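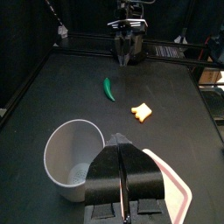
Seed swap is back, and this year it comes with soup

If you have a drawer full of half-used seed packets (and I know you do, I've met you people), get them out and put them on the kitchen table, because the Stembridge seed swap returns on 22nd February and I could not be happier. We're in the big room at the Arnadby Hall again, doors open at ten in the morning, and we'll go until the soup runs out or the light does.

For anyone new to the list: you bring seeds you don't need and go home with seeds you do. No money changes hands. If you have nothing to bring, come anyway. Last year there were 189 packets on the tables by the middle of the morning, and plenty of them were still looking for a home when we folded the chairs.

Please label what you bring! The name of the plant, the variety if you know it, and the year you saved or bought it. "Squash, orange, good" is a perfectly fine label and I took home one just like it last time. What I got was a fat ribbed thing the size of a footstool that fed us through most of October. Old seed is welcome too, as long as the year is on there. Parsnips and onions lose their pep fast, but tomatoes will often come up after years in a drawer, and beans are nearly as patient.

Gayan Sultana is bringing his climbing beans again, the purple-podded ones that turn green in the pot. He has also promised to show people how he picks which plants to save from, and I'd urge you to catch that even if you've been doing this for ages. I had been eating my best pods and saving the leftovers. Gayan ties a bit of red yarn around the best plants early in the summer and then leaves them strictly alone, and his beans get better every year while mine stay just the same.

Chanida Thongsuk will run two short sessions on starting seeds indoors, one before lunch and one after. They'll cover the same ground, so pick whichever suits you. She'll talk about light (most of us don't give them nearly enough), watering from the bottom, and why you shouldn't sow your peppers and your lettuce in the same tray. Peppers want it warm and take their sweet time. Lettuce is up before you've put the watering can away, and it sulks in the heat. Chanida grew eggplants on a north-facing porch, so I listen to anything she has to say.

A few things we'd especially love to see on the tables this year:

Flowers! We're always heavy on vegetables and light on everything else. Calendula, poppies, cosmos, sweet peas, whatever you've got.

Herbs, mainly dill and cilantro, which went in the first few minutes last time.

Anything that did well in that miserable dry stretch last summer. Put a note on the packet if it shrugged off the heat. I want to grow all of it.

What we'd like you to leave at home is mint in any form, and seed from store-bought hybrid squash, which could grow up to be nearly anything. Potatoes have their own day later in the spring, and Stijn Verstraete has asked me to say that he is not taking early deliveries.

The soup is Teemu Ruotsalainen's split pea, with a second pot made without ham. Bring your own bowl and spoon if you can. Bread is coming from the Kiker bakery, and if somebody feels moved to bring butter, I will personally save you a seat.

Parking is behind the hall, and the side door has the ramp. If you can lend a hand with tables beforehand, come at nine and look for Chathurika Munshi in the green apron. She could use a couple of extra envelope folders as well, so if you're handy with scrap paper, let her know.

Seeds you'd like to donate but can't deliver yourself can go in the box inside the front door at Arnadby Hall any time before the swap. Keep them dry, keep them labeled, and tape the corners shut, please. I'm still finding poppy seed in my coat.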